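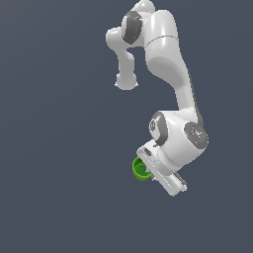

4.2 Words for drinking vessels in the two villages

The second part of the interview was about names for things in the kitchen. We spoke with 100 persons in Grube and Prenordale, and each person was asked to say which word he or she uses at home for a vessel of a certain kind. The questions were read aloud in the dialect by Lefteris Alexiou, who grew up in Grube and who has also translated the older word list into English. In total 1019 answers were useful for the analysis. Answers in which the speaker gave only the standard word and then laughed, or asked what we wanted to hear, were put in a separate file and are not treated in this section.

In both villages there is a general word, kuppe, which covers nearly everything from which one can drink. Older speakers in Prenordale do not accept this word for a vessel without a handle. For them such a vessel is a stutz, and they corrected the interviewer when he used the other word. In Grube the same distinction is known but it is weak. Several speakers there said that stutz is "what my grandmother had", and some of them connected it with the measuring of flour or salt – a use which is also given in the Sollico word list. 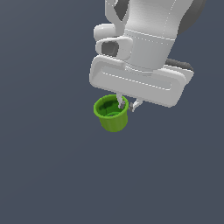
The difference between the villages can not be explained by age alone. The younger speakers in Prenordale keep stutz as well, although they use it mostly for the tall form. We think that the weekly market has a role in this, as the potters who came there sold handled and unhandled wares under different names, and the customers had to ask for the right one. Grube had no market. Its families bought their vessels from the shop, where the label gave only the standard word.

A further question was whether speakers name a vessel by its body or by its opening. The interviews were transcribed with Kilteck, and we then marked every comment in which a speaker gave a reason for the choice.
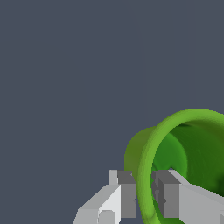

The comments on the opening are more frequent than we expected from the earlier literature, where the presence of the handle is treated as the main property. Speakers in Prenordale have a special word, wulm, for a rim that is thick and rounded, and they separate it from the thin rim, which is simply kant. The green vessel in Figure 2 has a rim that would be called wulm without doubt, as it is thick and rounded around the opening. The body is less clear. It is cylindrical, and a short cylinder of this kind may be called stutz or rohrling, depending on whether the speaker thinks of drinking or of a piece of pipe. In Grube the word wulm is known only for the edge of a bread basket.

We must add that wulm was given freely by few speakers. Most of them used it only after the interviewer had said it first, and for this reason it is marked with a star in Table 2.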